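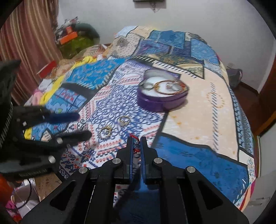

A reader wrote in to ask whether the Sirano hand-held gripper kit is worth building at home if you don't own a 3D printer, don't have a proper bench, and have never wired up anything harder than a doorbell. And would I please say something about the pads, because the two reviews she'd found didn't mention them at all.

October - posted from Dirnasville

Yes to the first part, with some grumbling. And oh boy, do I have things to say about the pads.

I bought the two-hand version, which comes as a big bag of black printed parts, a smaller bag of pins and screws, the pads, the camera mounts and a cable for each hand. You supply the cameras. You squeeze the things by hand and do little chores with them while the cameras record, and later on (in my case, much later on) you use the recordings to teach an arm to do the same chores. My arm is a secondhand Aton that lives at the shared workshop across town, and the nice thing about the Sirano is that I can get all my recording done at home in the evening without going anywhere near it.

The build

The first hand took me a whole evening and the second took 33 minutes, so you can guess how good the instructions are. Every drawing shows the left arm. For the right arm you get the word "mirror" and that's your lot. I put one arm in flipped, pressed the pins home, and then had to tap them all out again with a nail and a small hammer, which left a scuff I still look at.

The pins themselves are lovely, though! Bright round steel things, a snug fit, no glue. After a few weeks of squeezing there's no wobble that I can feel. The arms have long triangular openings cut through them, and I'd figured that was just to save plastic, but they do let you see a bit more of whatever is under the hand when you're working down low.

You don't need a printer. You do need a decent hex driver, and the one in the bag is made of cheese. Use your own. A Sedgwick driver from the workshop did the job for me and I may have forgotten to take it back.

The pads

Okay, so. The jaws close flat against each other and the blue pads go on the facing sides. They stick on with an adhesive backing, and the first set I put on crept toward the tips after a few long evenings. I wiped the jaws with rubbing alcohol, let them dry overnight and stuck on a new set, and those have stayed put. Nothing in the booklet about wiping anything.

Grip is very good on fabric and thread and anything with a bit of give. Small beady, loopy things are a pleasure, and you can come straight down on them with the jaws nearly shut. Thin metal rings lying flat are a pain. The pads want to ride up over the edge and skate, and what works best for me is pushing down into the sheet a little so the cloth gives and one jaw gets underneath. (A hard tabletop is much worse for this - I gave up on the table on day two and moved to the bed for good.) Bangles are easy, as you'd expect from something with that much to grab.

Replacement pads are sold only as part of a $59 refresh pack that also has pins and screws in it. I have plenty of pins and screws. Please, Sirano, just sell me pads.

Two hands at once

This is the part I was most excited about and it's the part that takes the most practice. Each hand is bulky up top where the camera mount sits, and if you bring them in close together over something small, the upper parts bump before the fingers meet. You learn to come in from the side with one and from straight on with the other. My wrists had opinions for the first week.

The cables are a touch short and stiff, and one of them always wants to drape across whatever I've put down on that side. I've tried clipping it to my sleeve. It helps until I reach for something, and then I'm wearing it. A softer cable would fix this, and I've got one on order.

The mounts take a wide lens with no trouble, and I'd go wide. You lose the corners, but you can keep one hand in view of the other, and that has saved a lot of my recordings from being useless.

What about the arm?

So far I've got 812 recordings of small tidying jobs, rings and bangles and trinket boxes mostly. I was aiming for 3000 by the new year and I'm not going to make it. The Aton has been trained on the first batch only. It's decent at moving toward the right object and pretty hopeless at thin rings, the same as me, so I can't be too hard on it. I'll write that up when I've got the rest in.

Would I buy it again

I would. It's sturdy, it's light enough to hold for an hour, and a beginner can build it on a kitchen table with a bit of patience and some bad language. I'd get the single-hand kit first if you're not sure, and add the second later, same parts either way. Skip the carry case. The hands only fit in it with the camera mounts off, and getting those back at the same angle is a job I don't want to do twice.

If you've found a better adhesive for the pads, please write and tell me the name of it.

Bench Notes > Reviews > Grippers and Hands

Contact | Copyright Bench Notes, Dirnasville | Back to top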